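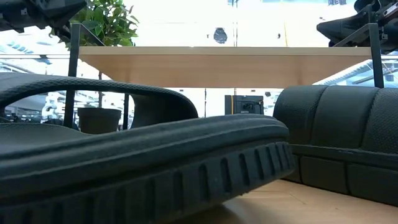 Putting shoes away: what the robots taught us

Most advice on tidying shoes was written by people who enjoy tidying shoes. Ours comes from a two-armed robot, which has no feelings about them at all and did the job 2370 times in our workshop.

The study was called Penry and its question was a dull one. If you teach a pair of robot arms to pick up two slide sandals and set them down side by side, what makes the lesson stick? Shahla Rashti ran the arms and I, Muthoni Wanyama, ran the spreadsheet and the kettle. A fair number of the findings work just as well in a hallway, so they have ended up on the tips page between limescale and squeaky hinges.

Pick a slide up by the strap, at the side

The arms were first taught to grab the strap at the top of its arch, as you or I would with one finger on the way to answer the door. Lifted like that, the sandal swings. A person corrects for the swing without noticing, and a robot puts the sandal down on its side with great confidence. Taking the strap low down, near where it joins the footbed, fixed most of it. Try it with a wet pair coming in from the garden. Far fewer drips up the wall.

Turn it over before you move it

Our early demonstrations did everything at once: lift, carry, rotate and lower in one graceful sweep. Shahla is very good at the graceful sweep. The robot, trained on 689 of them, was not. We then recorded a plainer set, where the sandal was turned the right way up on the spot and only then carried across. The success rate went from 5 in every ten to nearly 80 per cent, with fewer demonstrations. If you are teaching a small child to put shoes away, the same order applies – right way up, then over to the rack. Expect a lower success rate and more opinions.

Place the far one first

If two shoes are going side by side, put down the one further from you and bring the near one up to it. Go the other way about and your hand has to come over the top of the first shoe, and it will knock it. We lost a whole afternoon in October to this before anybody looked at the recordings.

Dark shoes want a pale surface

Charcoal sandals on a dark mat were the worst thing we tried. The cameras could not find where the strap stopped and the hole began, and the gripper closed on air, opened, and closed on air again. On pale wood the outline is plain. People with black school shoes and a black doormat in an unlit porch will know the feeling. Change the mat. It's cheaper than the bulb, the fitting and the electrician.

Mind the window

Bright daylight behind the work was our second worst enemy. At certain hours the glare swallowed half the view, and the policy trained in the morning sulked after lunch. We had planned to block the window up and were glad later that we hadn't, as the recordings made in mixed light gave us the steadier robot. At home, the tip is simpler: stand with the window at your side when you are checking soles for grit or splits. With the light behind the shoe you will see a lovely silhouette and none of the damage.

Foam soles: clean along the grooves

This one is mine and owes nothing to machine learning. Anything handled that often gets grubby. For ridged foam soles, use an old toothbrush, warm water and a drop of washing-up liquid, and brush along each groove from top to bottom. Scrubbing across them just moves the dirt next door. Dry them away from the radiator. We left one pair on top of the pipes overnight and it came back a size smaller and slightly banana-shaped, after which the robot could do nothing with it.

What didn't carry over

Laces. The robot trained on slides was shown a pair of trainers and took hold of a lace every time, lifted, and looked (I know, I know) pleased. We also tried a heeled shoe, once.

The Putuvico rack we use in the hallway came up a lot when we talked about the study, so to save you writing in: the slots are too narrow for wide slides, and you want the lower shelf taken out. The Grudik one is better for boots.

Next on this page: getting candle wax out of a tablecloth, by hand.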